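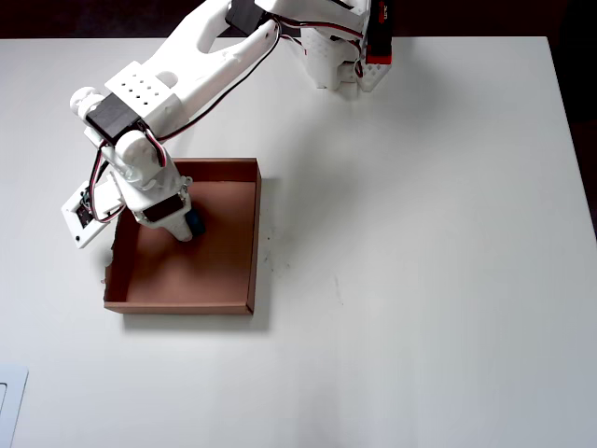 Before Flumevau can tell you what a windstorm would cost, it needs a storm set, a list of buildings, and a folder to find them in. The folder is called Staging and the installer has already made it. Flumevau reads whatever it finds there, including last year's portfolio and, in one memorable support case, a lunch menu saved as a spreadsheet. Empty the folder before you start.

Loading the storm set

1. Close every open Flumevau window. The one minimized at the bottom of your screen counts.

2. Copy the Reltley storm file into Staging. Leave the file name alone, however ugly you find it.

3. Open Flumevau, go to Hazard, and choose Load Events.

4. Select Europe - Windstorm. Do not select Europe - Wind, a leftover from an earlier version that will load happily and give you answers nobody should insure against.

5. Click Load. The progress bar will move quickly to the halfway mark and then think about its life for a while. Let it.

6. When the summary appears, check the two totals. The Reltley file holds 3,173 events and Flumevau should report 3,169 loaded. The four missing storms never make landfall and are dropped on purpose. Any other number means the copy went wrong, and you should go back to step 2.

Note: If the summary reports zero events loaded and also reports success, both statements are true as far as Flumevau is concerned. The file was open in another program.

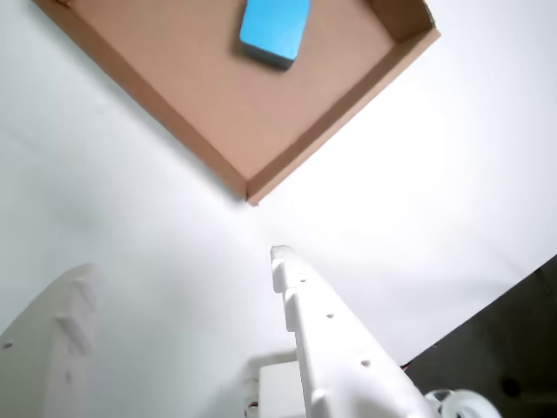 Preparing your buildings file

Each building takes one row. You need a location, a rebuild value, a construction type, and a year built. Roof shape is optional, but leaving it out tells Flumevau to assume the average roof, and the average roof comes off sooner than you would like.

1. Save a copy of your buildings file as plain CSV. Keep the original somewhere Flumevau can't see it.

2. Delete any title rows, logos, and friendly messages from the underwriting team. Row one must be the column headings.

3. Check that rebuild values have no currency signs and no commas. A value typed as 450,000 is read as 450, and you will be the proud insurer of a very small house.

4. Check that latitude comes before longitude. Swapping them moves a street of bungalows into the ocean, where wind speeds are excellent and claims are nil.

5. Place the copy in Staging and choose Exposure, then Import.

Caution: Importing replaces the current portfolio. There is a warning box, but it looks exactly like all the other warning boxes and you have been clicking through those all morning. 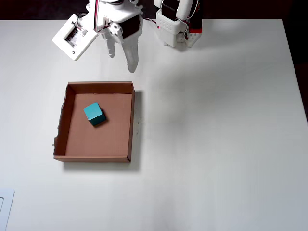 Flumevau Setup Guide - Issue 7 - Page 16

Choosing a damage curve

A damage curve turns gust speed into a share of the rebuild value. Flumevau ships with two sets.

Ozoliņš is the default. It is steep above hurricane-force gusts and suits masonry homes with tiled roofs. It was last revised in November and should be used for all new work.

Wernard is the older set. It is kinder to timber buildings and a good deal kinder to your loss figures, and this explains its lasting popularity. Use it only to match results you have already published.

To set the curve:

1. Go to Vulnerability and choose Active Set.

2. Pick Ozoliņš or Wernard. If the list shows the first one as Ozoli??, your system's text encoding is wrong. The curve still works, but fix the encoding before you print a report with it on the cover.

3. Click Apply, then click Save. Apply on its own lasts until you close the window. 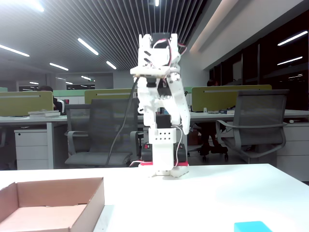

Running a first test

Try one storm before you try all of them. Under Analysis, choose Single Event and pick any storm whose track crosses your buildings. Tick Show Footprint, then Run.

You should get a map with a band of strong gusts and a loss figure beside it. If the loss is larger than the total rebuild value, look for duplicate rows. If it is zero, look at step 4 of the buildings section again, and then look at the ocean.

Once the test gives a figure you could defend to a colleague in a bad mood, switch to Full Set and run it overnight. Turn off sleep mode first. Flumevau does not resume a stopped run. It starts again from the first storm, without comment.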